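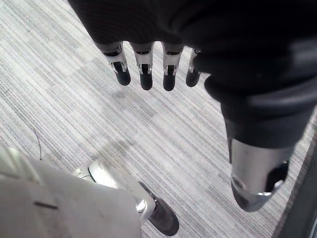 Floor Care and Room Setup Attendant (Part-Time)
Allimcombe Center, Facilities Department
Posting number 707

The Facilities Department invites applications for the position of Floor Care and Room Setup Attendant. The attendant reports to the Building Services Supervisor and is responsible for the daily care of floors in the Potgieter Wing and for preparing its shared rooms for use. Two positions are open.

Duties

Sweep, dust mop and damp mop hard floors on the assigned route, which covers rooms 235 through 254 and the connecting corridor.
Pick up items left on the floor and return them to their marked storage. Unclaimed items are tagged and taken to the front desk by the end of the shift.
Move chairs, folding tables and wheeled carts before cleaning and return them according to the posted room plan.
Report scuffs, loose edges, spills that leave a stain and any damage to baseboards. Attendants do not carry out repairs.
Complete the route sheet and sign it before leaving the building.
Assist with the seasonal floor refinishing in June, when the Potgieter Wing is closed to the public.

Hours

The regular schedule is 19 hours per week, worked in the late afternoon and evening. Shifts begin at 3:30 p.m. Additional hours may be offered during the June refinishing period and are paid at the same rate.

Requirements

Applicants must be at least 18 years of age and able to stand and walk for most of a shift. The work includes bending, reaching under furniture and lifting up to 35 pounds, with or without reasonable accommodation. Applicants must be able to read product labels and written instructions in English. Previous experience in cleaning, event setup or warehouse work is preferred. Training in the department's floor care procedures is paid and takes place during the first two weeks at the Nistine Street building.

Equipment and Clothing

Mops, carts, cleaning products and gloves are supplied. Attendants provide their own closed-toe shoes with non-slip soles. Work shirts are issued on the first day and remain the property of the Center.

How to Apply

Application forms are available at the front desk and from the Personnel Office, Drostach Building, Room 635. Completed forms should list two references, at least one of them from a former employer or instructor. Please write the posting number on the first page. Résumés are welcome but do not replace the form.

Applications are reviewed in the order received, and the posting will remain open until both positions are filled. Applicants selected for an interview will be asked to walk the route with a supervisor. Employment is conditional on a background check.

Allimcombe Center is an equal opportunity employer. Applicants who need assistance with the form or the interview should contact the Personnel Office.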